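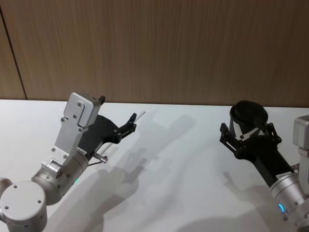 Oltum has begun taking orders for its two-arm teaching bench, the one many readers have been writing in about since the spring open house, and the good news is that the price has come in a little lower than feared. The bench sells for $2,479 with the starter lessons included, or it can be rented through Skorkley for school terms beginning in May. Each lesson is built from small, ordinary jobs of the sort where both arms have something to hold, such as a thin white rod on the left and a black cup on the right, and students work out for themselves how the one should move in relation to the other.

Laiba Gondal, who wrote most of the lessons, told us she wanted the first afternoon to feel friendly. "You can spend a whole hour on a cup and a stick and go home perfectly happy," she said, and having sat through one of her sessions ourselves (we stayed well past the coffee break!) we can see what she means. The lesson book runs to 50 exercises, and a second book is being written now.
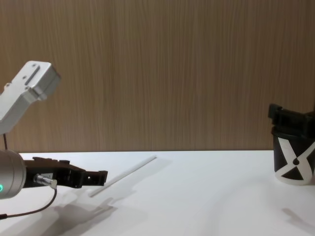 Rod and cup on the white tabletop, with the two grippers close by.

Kamran Kiani, who looks after orders at Oltum, says the first production run is 1,000 benches, and that schools already on the Vullari mailing list will be offered theirs before general sale. Delivery is extra, and a service plan covering gripper fingers and cables can be added at checkout or any time in the first year. Anyone who bought the older Cheon kit may trade it in toward the new one, provided the power supply and the original manual come back with it, so do have a good look in the cupboard before you call. Orders and rental requests are being taken by phone until 5 p.m. and through the Oltum website at any hour.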